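Niskanen autumn open house: notes from the tabletop goods halls

The Niskanen site opens its doors to trade visitors once a year, in October. I went for the candle holder ranges and left the furniture and lighting halls for another trip. Registration opened at 8 a.m. The badge printer was down until nearly nine, so the first group went in with handwritten stickers.

The building covers 1,723 square meters on one level, divided by half-height walls. Niskanen uses the front for its own lines and rents the rest to suppliers. Pestex had the corner nearest the loading door, Clumeo the long wall opposite. Parking is on the north side and fills early.

Pestex - cast and spun metal

Pestex showed its candlesticks in brass, in blackened steel and in raw aluminum. The company spins the bases and casts the stems, then joins them with a threaded stud. Earlier production was brazed, and the joint tended to show through the finish after a year or two. The stud leaves a fine seam under the cup, visible only when the piece is turned over.

Minimum order is 200 pieces per finish. Mixed finishes within one carton are possible but add a week. The blackened steel marks easily with fingerprints, and the sales desk kept a cloth on hand. I would want a wax coat specified on any order of that finish.

Cup fit was checked with standard dinner candles. Two of the samples I tried held the candle straight without a wedge. A third was loose, and the desk noted its batch number.

Clumeo - ceramics

Clumeo makes glazed stoneware holders, mostly low forms for tea lights. The matte glazes are better than last year: more even at the foot, with fewer pinholes. Color matching between batches is still the weak point. Two bowls from the same shelf, sold under the same color code, were a visible step apart. The company quotes a tolerance in its data sheet but does not sort to it before packing.

Cartons are molded pulp, 18 to a case. Drop test results were available on request - a single page, no photographs, and no mention of which corner was tested.

Camum - display and arrangement

The Camum room is at the back of the building, past the canteen. Camum does not make candle holders. It works on how they are set out and sells layout plans to shops with small display areas. The room had a gray carpet and was quieter than the main hall.

The point of interest for me was the mix of heights and finishes. Six holders is a sensible upper limit for a table of modest size, and a tall stick with a flared base reads well next to a low, wide one. 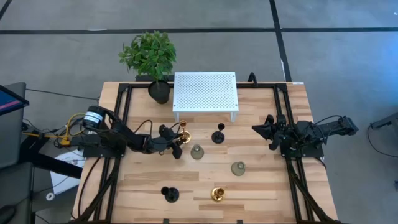

Camum recommends keeping any riser low when there is a plant beside it, so that the foliage remains the tallest item. A perforated white shelf does this job at little cost and wipes clean. Gold against sage green was the combination I would take back to our own shop floor. Black pieces work as spacers between the two, though they disappear on a dark table and need pale wood under them.

The printed layout plan is priced at 140 per store, with revisions charged separately. It gives positions on a grid and a list of substitutes for when an item sells out. I thought the substitute list was the more useful part. The grid assumes a rectangular table, and ours are round.

Practical points

The canteen takes cards only. Coats and large bags stay at the front desk. Samples can be bought on the day at list price, without a carton, so bring wrapping. The supplier folder handed out at the exit has the Pestex price list in it but not the Clumeo one, which has to be requested by email.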